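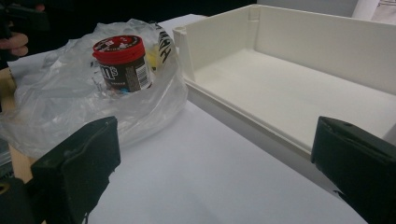

Teresa Noonan wrote (Drirness Household List, March 2020, message 3049):

Dear all, I would love to hear how other people get the shopping from the bag to the cupboard without losing half a day over it. In our house the bags come in, somebody takes out the milk, and the rest stays put on the table in its plastic until suppertime. Last week I found a jar of candy and a packet of yeast still in the bag when I went to line the trash can with it. Does anyone have a system? And does anyone else feel bad about the thin bags? I can't bring myself to throw them out and I can't shut the drawer.

Dear Teresa, and hello to everyone I haven't written to since September,

I read your message with my coffee and laughed out loud at the yeast, so please don't feel you're the only one. We had just the same trouble for years, and the thing that helped us most was a plain white tray. It's the shallow kind with low sides, nothing fancy, and it lives on the white table by the back door. The bag goes down on the left of it and the tray sits on the right, and whatever comes out of the bag goes into the tray before it goes anywhere else. Then the tray gets carried to the cupboard in one trip. My wife was against it at first (one more thing to wash!) but she came around once she saw that the small stuff had stopped disappearing.

Candy is our weak spot too, I should say. We like the M&M's that come in the round jar with the red screw lid, and a jar like that is just the right shape to sink down into a fold of the bag and stay there. You think you've emptied the thing because it has gone all soft and wrinkled, and there's still something yellow down in the bottom of it. My advice is to pick the bag up by the two bottom corners and turn it right over above the tray - gently, if there are eggs. I learned about the eggs the hard way, and so did the floor.

Somebody on the list (was it two winters ago? I looked back through my folder and gave up at 426 messages) said they take everything out by cupboard, cans first, then dry goods, then the odds and ends. I tried it for a while. It's a fine idea if you have the patience, but I found I was digging around for cans with one hand and holding the bag open with the other, and it took me twice as long. Now I take things out as they come and do my sorting at the shelf. Tall things go to the back. Anything with a lid we've already opened goes to the front, so it gets finished.

Now, the bags themselves. 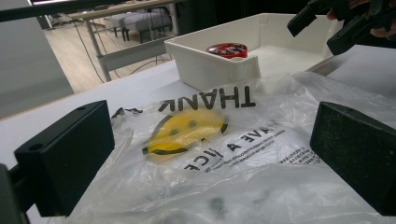
Teresa asked whether anyone else feels bad about the thin ones, and whether there is a sensible way to keep them without giving up a whole drawer. Yes to both! I have a real soft spot for the ones that say THANK YOU and HAVE A NICE DAY with the yellow smiley face, and I find them very hard to part with. I lay the bag flat on the table, smooth it with the side of my hand from the closed end up so the air goes out, fold it in half the long way and then in half again, and roll it up. You will never get all the wrinkles out, so don't try. The rolls stand on end in an old shoebox, and I allow myself 24 of them. When the box is full, the extras go back to the bin at the grocery store.

A couple of small things I'd add. Check the bag for crumbs and receipts before you fold it, and keep the ones with holes in a separate place for packing glasses or stuffing wet boots. If you have a little one at home, please put the box up high. And leave the tray on the table when you're done with it, even if there's a lid or some other stray in it waiting for its other half. Ours nearly always has something like that rattling around.

I'm curious whether anybody has tried cloth bags for the loose items, and how you keep them clean. My sister-in-law swears by hers but she also irons her dish towels, so I don't know that I can keep up with her.

Warm wishes to you all, and Teresa, let us know what becomes of the yeast,

Diarmuid Ó Gríofa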